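Visit report: Mirnbridge election operations center, public open day

The Mirnbridge elections office opened its operations center to the public on June 14, 2025, ahead of the October municipal vote. The tour lasted a little under two hours and covered ballot storage, equipment testing, mail ballot intake and the records room. Groups were limited to 18 people. Visitors signed in at the loading entrance and wore numbered badges throughout.

The first stop was the equipment cage. The city uses precinct scanners with a paper ballot of record and leases an accessible marking device for each polling place. Each scanner is stored with a numbered seal on the memory card door. The seal number is logged when the machine leaves the cage, again when polls open, and again on return. Staff showed a sample log with a mismatch entered by hand and explained the follow-up: the scanner is set aside and its ballots are rescanned on a spare unit.

Logic and accuracy testing was demonstrated on one scanner with a prepared deck of 26 ballots. The deck included overvotes, blank contests and write-ins. The tape matched the expected totals. The full test before October is also open to the public, with the date posted on the office door and on the city website.
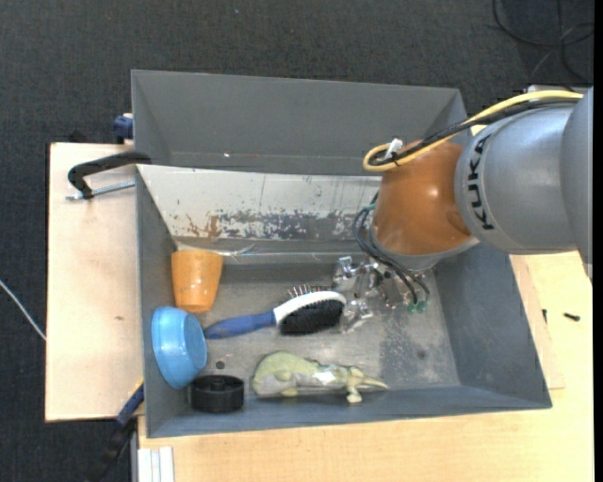
Mail ballot intake takes up the east side of the building. Envelopes are date stamped, sorted by ward and sent to signature review in batches. A rejected signature produces a letter to the voter the same business day. In the last election the office received 2,542 mail ballots. Staff did not have the number of cured signatures on hand and referred the question to the published canvass report.

The pollbook software, Atulora, was shown on a training tablet. It looks up a voter by name or address and displays the assigned polling place. If the voter is at the wrong location, it prints a slip with the correct address. The slip does not include a map or the closing time, and two visitors asked for both. The office said the print template can be changed before October but made no commitment.

Eight polling places will be used this fall. The Sistitz Hall site has moved to the school on Kazlauskienė Street, and notices go out with the sample ballots. The old site will have a sign at the door on election day.

The records room was viewed from the hallway only. Requests to inspect canvass reports go through the front counter, weekdays until 4:30 p.m.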